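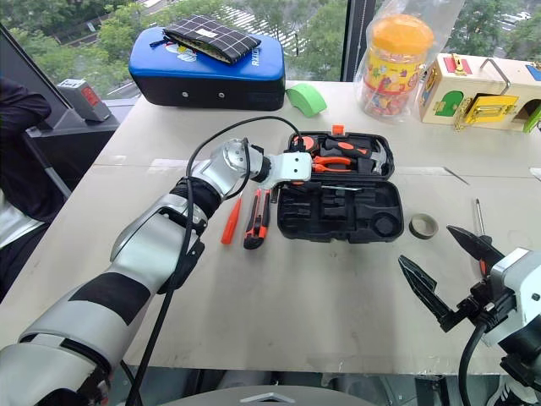

*Tool case with pliers, hammer and screwdrivers, main table*

**Tool library assistant, Saturdays - Kombo**

Kombo lends hand tools to households in Prirkach. We need one person to check returned cases, put each tool back in its own recess and note what is missing.

You will:

- unpack and repack tool cases at the table
- wipe down pliers, hammers and screwdrivers
- retract and check the blades on utility knives
- book loans in and out - we have 297 members

The shift is 5 hours, with a paid break. You should be comfortable handling sharp tools and able to lift a full case. Retail or workshop experience is useful but not required. Training is given over your first 3 shifts.

Apply by letter or in person to Wael Abdel Hamid at the Kombo desk. Interviews are in September with Peninah Mohamedi.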